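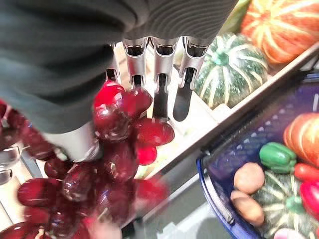 Keeping fruit happy for longer

I was brought up in a house where fruit lived in one big bowl and you ate whatever was about to go over, so it took me years (and a good many brown bananas!) to find a better way of doing things. My neighbour Erzsébet Kiss got me started when she lent me a shelf's worth of her jars and most of her opinions.

Bananas first. Keep them away from everything else, because they hurry the rest along. If you've got a rock-hard avocado, though, pop the two together in a paper bag and have a look after a day or so.

Berries want to stay dry. Don't wash them until you're ready to eat them, and line the tub with a bit of kitchen paper. I change mine when it feels damp, usually while the kettle's on.

Apples will keep for weeks somewhere cool. Ours go in the garage in October, each one wrapped in newspaper, and I check them over every Sunday and take out any with soft spots. Those get stewed with a little cinnamon, lovely on porridge.

Lemons dry out faster than you'd think on the side, so I keep them in a lidded box in the fridge. Roll one hard under your palm before you cut it and you'll get a lot more juice.

Peaches and plums should ripen at room temperature, stalk end down and not touching if you've the space, and then go into the fridge once they give a little near the stalk. Take them out an hour before pudding, they taste of so much more.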